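Right, several of you asked what I do about baking since we moved to Altholm and I swore off packet mixes. Long answer coming, get a cup of tea.

First thing: I measure everything out before I start. Every single thing! I used to tip flour straight from the bag and hope, and I've eaten enough sad flatbread to know where that leads.

So it's the big steel bowl, and next to it the dry stuff in little plastic cups. The cups are the cheap see-through sort, you can tell what's in them without lifting a lid, and they stack inside each other in the drawer.

The bowl is the best thing in my kitchen and I will not be taking questions. It's a bit scratched inside from years of whisks (and one regrettable go with a fork) and it still does everything. Bread, salad, a trifle for my sister's birthday.
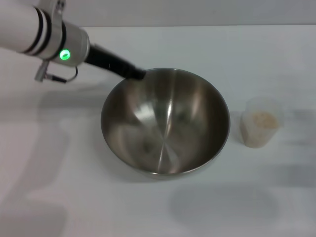
My usual loaf is 270 g of strong white flour, 200 ml of warm water, a teaspoon of dried yeast, a teaspoon of salt and a glug of oil. Small loaf, does the two of us for a couple of days.

Quyên Chu asked if you can swap in semolina. A bit of it, yes - I'd stop at a couple of spoonfuls or the dough goes gritty and sulky. Lovely dusted on the tray though, so the bottom gets a bit of crunch.

Someone else asked about glass bowls. I had one, a Dremano, very pretty, weighed as much as a toddler. It met the kitchen floor one Monday and I was finding bits of it behind the fridge for weeks. Steel ever since.

Washing up tip while I'm here. Cold water first on anything doughy, then hot. Hot straight away turns it to glue and you'll be picking at the sponge until bedtime.

And dry the bowl with a tea towel if your water's hard like ours. I let mine drip dry for ages and it went all cloudy round the rim. Bit of vinegar on a cloth shifted it, stank the place out for an hour.

Things I have bought and don't use: a dough whisk, a banneton, a silicone mat that slides about all over the worktop. All in the charity bag now, shout if you're local and want any of it before Saturday.

Next up is the seeded loaf, if I can get the oven to behave. It runs hot at the back - anyone else got a Werex that does this?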